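Multach Shared Workshop, Evening Course: Build a Tabletop Arm
Handout 7: Picking things up in simulation before you pick them up on the bench
Notes by Setareh Akbari, revised 2023-08-31

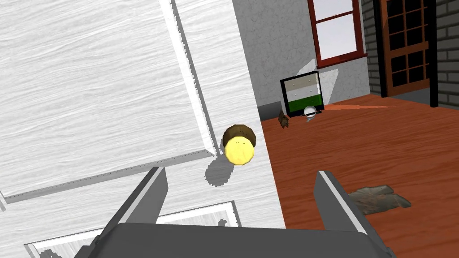
Last session ended with the arm joints moving in software and the gripper opening and closing on a slider. Tonight we put the two together and try a full pick: come down over an object, close, lift, carry, release. All of it is done in Distex. The real arms stay on the shelf until your group has signed the sheet at the end of this handout.

If you missed the last session, get the joint limits file from Pejman Karimi and load it before anything else. Without it the elbow will bend backward and the rest of the exercise makes no sense.

1. What we are building

The arm is the Menum kit with the parallel gripper. Parallel means the two fingers stay parallel to each other as they open and close, so the flat inner faces meet the object squarely. This is easier to model than a gripper with hinged fingers, and much easier to print replacement parts for.

The finished arm goes on a bench or a cabinet top at home and moves small household objects from one spot to another. It can't lift anything heavy. The limit we use in this course is 300 grams, including whatever the object is sitting in. Please don't test the limit on your own arm. The shoulder servo fails first, and the replacement takes weeks to arrive.

2. Frames of reference

You need to keep track of these:

World frame. Fixed to the room. The vertical axis points up and the origin is on the floor.

Base frame. Fixed to the bottom plate of the arm. When you move the arm to another piece of furniture, this is the only transform you change.

Tool frame. Fixed to the gripper, with its origin midway between the fingertips. One axis points out along the fingers, one points from finger to finger.

Camera frame. The camera is mounted behind the gripper and looks out along the fingers. It moves when the wrist moves. A level cabinet top will look steeply sloped in the camera view if the wrist is rolled, and people regularly try to correct the furniture when they should be reading the wrist angle. Check the wrist roll first.

An object position reported by the camera has to be converted to the base frame before you can plan a move to it. Write out the chain on paper once: camera to tool, tool to base. Kianoush Khosravi's group skipped this in the spring course and spent an evening chasing an error that was a single missing minus sign.

3. Approach

Do not drive straight to the object. Use a pre-grasp point directly above it, at least one finger length up, and stop there. From the pre-grasp point, move down along the vertical only. If you come in at an angle, one finger usually touches first and pushes the object away.

Objects near the edge of a surface need extra care. A small push that would be harmless in the middle of a table sends the object to the floor. For these:

- Orient the gripper so that the fingers close along a line parallel to the edge. An uneven close then slides the object along the edge and leaves it on the surface.
- Check that neither finger will strike the side of the furniture on the way down.
- Slow the descent. Half of the default speed is fine.

Raised molding is another common problem. Many cabinet tops and drawer fronts have a recessed panel with a lip around it, and the collision model often treats the whole top as one flat box. The fingers will then pass through the lip in the simulator without complaint. On the real arm they will stop dead. Turn on the detailed collision mesh for any surface you plan to work over. It runs slower, and you can turn it off again for everything across the room.

4. Choosing where to grip

For a round object, grip at or just below its widest point. If you close above that on a domed shape, the fingers ride up and the object squirts out underneath. If you close too low, the tips hit the surface.

For something with two parts of different width, such as a cap over a narrower body, decide which part you are holding before you start. The body is usually better. The cap may be a separate piece, and the simulator will not tell you so unless the model was built that way.

Cloth is out of scope for this session. A crumpled cloth on the floor is loaded in some of the rooms as an obstacle, and Distex treats it as a rigid lump. Real cloth behaves nothing like that, so don't bother practicing on it. Trygve Ekström covers soft items in October.

5. Closing and checking

Close until the measured gap stops changing, then read the gap. If it equals zero, you missed. If it is larger than the object, something is in the way or the object is turned. If it is close to the expected width, add a small amount of squeeze and lift slowly to the pre-grasp point.

In the simulator the default friction is too generous. Set the fingertip friction to 0.46 for all tests. Shirin Dehghan measured this with the rubber pads we use in the workshop - if you print your own pads from another material, measure again using the tilt board next to the drill press.

After the lift, hold still for 2 seconds and read the gap once more. A slow slip shows up as a gap that keeps shrinking.

6. Shadows and light

The renderer draws soft shadows at low resolution to save time, and the edges come out jagged. A simple color threshold can pick up such a shadow on a pale surface as part of the object. This shifts the computed center toward the shadow, sometimes by enough to spoil the grasp.

Ways to deal with it, in the order you should try them:

- Threshold on hue and leave brightness out of it.
- Raise the shadow quality in the render settings.
- Use the depth image to throw out anything lying flat on the surface.

The last one is what you will want on the real arm as well, because the lamps over the benches at Multach cast strong shadows and you can't change a setting to remove them. The patches of sunlight from a window are the same problem in reverse. Run your detector with the window light on and again with it off, and compare the centers.

7. Exercise

Work in your usual groups. Load the furnished room, place the arm base next to the surface you want to work over, and pick a small object close to an edge.

a) Write the camera to base chain on paper and have another group check it.
b) Move to the pre-grasp point and stop. Save the joint angles.
c) Descend, close, record the gap, lift, hold, record the gap again.
d) Repeat with the base moved a hand's width to one side. Only the base transform should change in your file. If you had to edit anything else, find out why.
e) Repeat with the detailed collision mesh on.

Save every run, including the failed ones. Failed runs are worth more in the discussion, and I will ask each group to show one.

8. Before you touch the real arm

The sign-off sheet is in the Shahbazi binder by the tool crib. It asks for your saved joint angles, both gap readings, and the initials of someone outside your group. Clamp the base plate with both clamps. Keep one person at the power switch for the whole run, with nothing else to do.

Reading for next time: the kit manual, the chapter on servo calibration. Bring a small screwdriver and your laptop charger, as the outlets on the back bench are still dead.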